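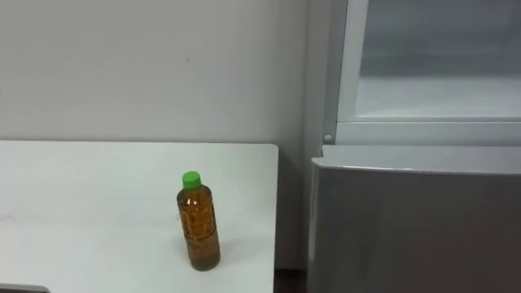 2013-05-04, workshop, a.m.

Oxygen regulators, second bench run before the Bratitz trip. Carried over from Thursday: units 3 and 5 dropping flow once the body gets cold. Asif had them in the chest freezer overnight at the lowest setting.

Unit 3: flow steady at the low setting, sagged at the middle one after 55 minutes. Stripped it. Inlet filter clean, diaphragm fine, seat slightly marked. New seat fitted, torqued to the sheet. Back in the freezer, rerun tonight.

Unit 5: no sag this time. Did not touch it. Do not like a fault that goes away, so it stays off the summit list until it has done three clean runs in a row. Murray disagrees — his view is ice in the hose, wrong hose on Thursday. Possible. Hose from Thursday has been put back in the bin with the others and cannot be told apart. Tag hoses from now on.

Units 1, 2, 4, 6: pass. Log sheets in the Corkesura folder.

Masks. Exhale valve on the medium is stiff when cold, frees up after a few breaths. Tane wore it on Stendilness in October and had the same thing. Order spare valves, both sizes.

Rope. Cut list for the fixed line finished. 500 m of the 8 mm on the shelf, of which 202 m is for the couloir and the traverse above it. Rest to be left in full lengths until Hamish has seen the photographs of the upper ridge. Ends sealed and marked at both ends this time.

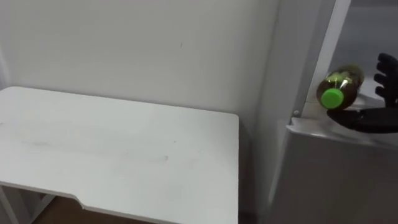

Workshop, Saturday.

Altimeters. Set all four to the benchmark at the top of the lane and walked them up to the Trevaskis cairn, 2,888 ft on the map. Three within 10 ft. Cameron's reads 60 low and did so on the way down as well, so it is offset and not drift. Reset, repeat Monday if pressure is settled.

Stove: not started. Pump leather needs oil first.

To do
- rerun unit 3, middle and high setting, note body temperature at start
- unit 5, runs two and three
- tags for hoses (Asif)
- valve order — check lead time before paying
- ask Hamish which snow stakes, long or short. We have too few long ones if he wants them for every anchor above the second camp
- freezer thermometer is reading in whole degrees only, find the other one

Home | Notebook | Kit lists | Trip reports | Contact

Recent entries
Regulators, first bench run
Crampon bail wear after Stendilness
Tent pole ferrules, repair and load test
Bratitz: freight weights, draft 2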